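Sudville tenants' lounge gets party shelf for shared use

Koltomero building adds glasses and a rack to its loan list 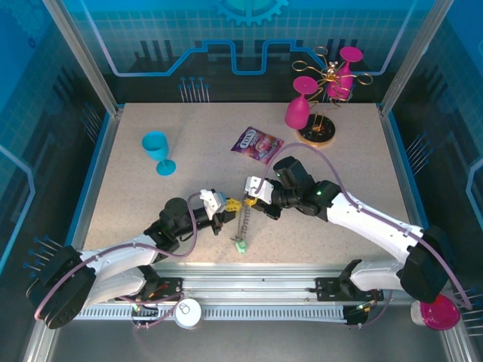

Residents of the Koltomero apartments in Sudville can now borrow party supplies from the ground-floor lounge without paying a fee. The loan shelf opened in August and is meant for birthdays, card nights and other small get-togethers in the building's 179 units. Among the first things on it are plastic wine glasses in magenta and cyan, along with a rack that has a round black base, a gold-colored rim and gold rods. The magenta glasses hang upside down on the rack, which keeps them off the table between uses.

The shelf replaces a cupboard on the second floor that had been locked for most of last year. Residents had asked for it to be reopened in a survey sent out in the spring, which drew 266 replies. Tableware was the most common request, ahead of folding chairs and a second coffee maker.

Koltomero's management office said it chose plastic over glass because the lounge opens onto the pool deck, where glass is not allowed. The office spent $683 on the first round of supplies, including serving trays, pitchers and table covers. The money came from the laundry room account.

Items can be signed out at the front desk until 8 p.m. and kept for up to 2 nights. They should come back washed and dried. Glasses go back on the rack with the foot facing up — the desk will show anyone how the rods work. Snacks left over from a party may be put out for neighbors if the packet is still sealed. Opened food should be taken home or thrown away.

Residents who break or lose something are asked to tell the desk so that it can be replaced. There is no charge for a single item.

The nearby Fluvlow building on Grecu Street is looking at a similar shelf for its own lounge. Its office said a decision would depend on storage space, as the lounge there has no closet.

Requests for more items can be left in the box by the mailroom door.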